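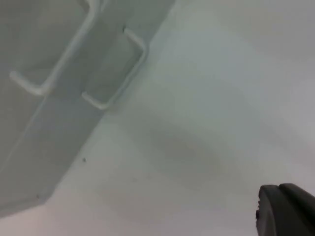 三月

朝六時に起きた。雨。パンを焼いて、昨日の残りのスープを温めた。

午前中は種の整理をした。去年の秋に Curnlow で買った豆の袋が二つ、封を切らないまま出てきた。期限はまだ先なので、今年はこれを先に使う。トマトは去年と同じ品種を14粒まいた。ポットが足りなくなり、残りは卵のパックに土を入れてまいた。底に穴を開けるのを忘れていて、途中でやり直した。

土は Jumuvwood の培養土。前に使っていたものより粒が粗く、水がすぐ抜ける。トマトにはいいと思うが、レタスには乾きすぎるかもしれない。レタスの分だけ古い土を半分混ぜた。

昼はうどん。ねぎが細いのしか残っていなかった。

午後、雨が弱くなったので Daltham まで歩いた。川沿いの道は工事で通れず、坂の上を回った。坂の途中の梅はもう終わりで、代わりに白木蓮のつぼみがふくらんでいた。去年の日記を見ると、同じ時期にはもう咲いている。今年は遅い。

園芸店で支柱を5本と麻ひもを買った。支柱は去年より値上がりしていた。長いほうが欲しかったが、歩いて持ち帰るのがつらいので短いほうにした。ナスには足りるが、きゅうりには足りない。きゅうりは去年の網を洗って使う。

帰りに Doãn でフォーを食べた。昼にうどんを食べたのにまた麺になった。汁が前より少し甘い気がする。香菜を多めにしてもらった。コーヒー豆も200グラム買った。深煎りのほう。

帰宅は四時過ぎ。靴の中まで濡れていたので新聞紙を詰めて玄関に置いた。ポットの土の表面を見たら、窓側だけ乾いていた。明日から向きを変えることにする。夜はまだ冷えるので、発芽するまでは部屋の中に置く。去年は早く外に出して半分だめにした。

夜は本の続き。207ページまで読んだ。堆肥の章に入ったところで眠くなった。落ち葉は一度に厚く積まず、土と交互にするらしい。裏の落ち葉の山は秋からそのままなので、晴れたら一度ひっくり返す。

風呂のあと、外はまた雨の音。明日の朝は燃えるごみ。麻ひもの袋を買い物かばんに入れたままなのを思い出したが、もう布団に入っている。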